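The Stopper

By demo 48 I had stopped thinking about my wrist. Kombo wanted 109 of them before the end of February, and I would have given them 200. I loved it! You hold the gripper, you do the job the way your own hand would, and somewhere in the Drillammont office a machine that has never touched anything starts to learn what touching is.

My job was a glass vessel and its black stopper. In, out, in again — slower, then from the left, then badly on purpose so it could see me recover.

"You're humming," said the voice from the next table.

"Will it learn that?"

"I hope so."

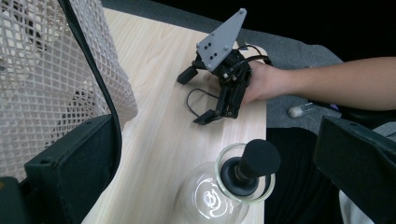
I hummed louder and went on. At 58 my thumb ached and I didn't care. That night they let me watch the arm try it alone. It came down, waited over the rim — and tipped its wrist a little, the way I do, the way my mother does with jam jars. I yelled so loud the whole room turned.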